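The great block sort

Posted September 14, 2026

I have a soft spot for plastic blocks. Not the clicky kind that destroy your feet (we've got a tub of 544 of those and I'm not on speaking terms with any of them), just the plain chunky shapes: stars, hearts, cylinders, that sort of thing. I picked up a mixed bag at the Gravura market for 2,000 Clunetti points, which I'd been hoarding for ages, and I've been mucking around with colour sorting ever since.

My favourite way to do it is in pairs. Same colour, two blocks, then park them well away from the next lot so each colour gets a bit of breathing room. A big pale board is the best thing for it! Carpet is hopeless, everything tips over, and our kitchen table is so dark that the colours go all muddy.
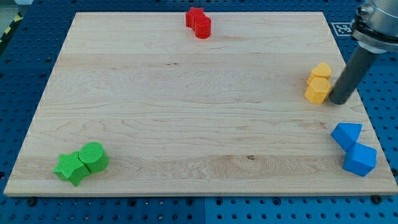

Four colours, two of each, on the maple board. Red star and cylinder up the top, yellow heart and hexagon over on the right.

I do love the maple. It's got those long streaks of grain and a few darker knots, and the red looks gorgeous against it. I'd been eyeing off a painted board from Imai for $82, but I reckon plain timber is nicer for this.

Next I want to try sorting by shape, which is trickier than it sounds once you have to decide whether a star belongs with the hearts or gets a spot of its own. My vote is its own spot. I'm also after a proper tray with a lip, so if you've seen one about the place, leave me a comment. I'll have another dig through the Gravura stalls in October.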